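**Asunto:** Re: [lista-textil] Toallas naranjas, cómo doblarlas
**De:** Algirdas Krūmiņa
**Para:** lista de la casa Pretport

Hola a todos:

Contesto por partes, con el mensaje de Nutia citado.

> Nos han quedado 34 toallas de rizo para repartir entre las habitaciones y cada turno las dobla a su manera. Unas van en tres, otras en cuatro, y en la balda del pasillo no cabe la pila. ¿Podemos acordar un solo doblado? También querría saber si la cenefa tiene que quedar a la vista.

Sobre el doblado, propongo cuartos. La balda tiene 34 cm de fondo y en tercios las toallas asoman. Con cuartos entran pilas de 13 y queda sitio para las de manos.

Lo que más estropea el resultado es empezar con la toalla arrugada. Si se coge por el centro, la tela se amontona ahí y luego hay que volver a alisar.
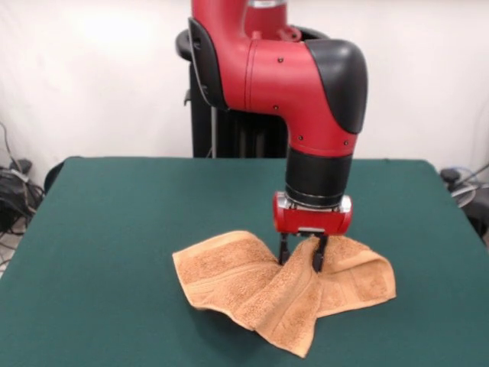
*Toalla de rizo cogida por el centro, sobre la mesa verde.*

Mi costumbre es esta: extiendo la toalla entera, paso la mano desde el medio hacia las esquinas y solo entonces busco los bordes. En la mesa de fieltro el rizo se agarra un poco, así que conviene levantar la esquina y volver a posarla en vez de arrastrarla. Si la toalla queda girada respecto a la mesa da igual, lo que hay que cuadrar es borde con borde.

En cuanto a la cenefa, es la franja tejida que va paralela a uno de los lados. Sirve de guía para el primer pliegue. Yo la dejaría por fuera y mirando al pasillo, pero si alguien lo prefiere al revés no voy a discutir.

Un último repaso antes de plegar: que no quede ninguna onda cerca del borde de atrás y que no haya manchas. Las que tengan sombras dudosas, al cesto de Munro, sin doblar.

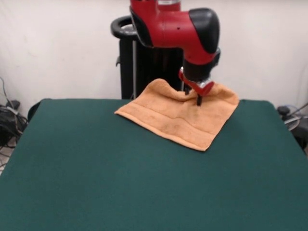 ## Pendiente

- Nutia: confirmar si las de baño grandes van también en cuartos.
- Etiquetas nuevas para la balda. Las de ahora se despegan.
- Detergente Fluvov: queda para unas 15 coladas. Hago el pedido en noviembre si no hay objeciones.

Un saludo,
Algirdas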